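Bottles lying down in a small fridge: will they leak?

Posted by Geltow, July 17, 2026

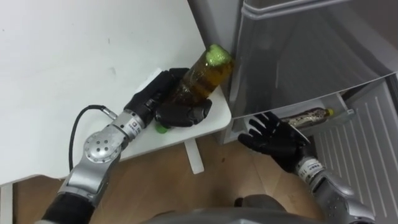
Amber bottle by the open fridge, yellow-capped one on its side in the shelf bin.

We moved into a flat in Lidevcombe in May and the fridge that came with it has very little height between the shelves. A full-size plastic bottle won't stand up anywhere except the door, and the door is full. I've started laying them flat. The one with the yellow cap is already in like that and the amber one is meant to go in next. Is this all right for fizzy drinks once they've been opened? I don't want to come home to a sticky shelf. The table is right beside the fridge, so I can stand things there while I move shelves about if that's what it takes.

3 comments

Brirnetti
Unopened is fine. Opened is fine too if the cap goes on straight. Dry the neck before you screw it down, then turn the bottle over the sink for 60 seconds and look for drips. Keep them in a bin with sides as you've done, then if one does leak you only have a bin to wash. Don't lay down anything with a flip-top or a sports cap.

You might also take out one shelf altogether. I did that in mine and got 6 bottles in standing up.

12 people found this helpful

Alaoui
I just buy cans now. The big bottles go flat before we finish them anyway.

Share (2)

Related
Fridge door shelf has cracked, can it be glued?
Getting a cola stain off a white table
Where to put the salad drawer when it won't fit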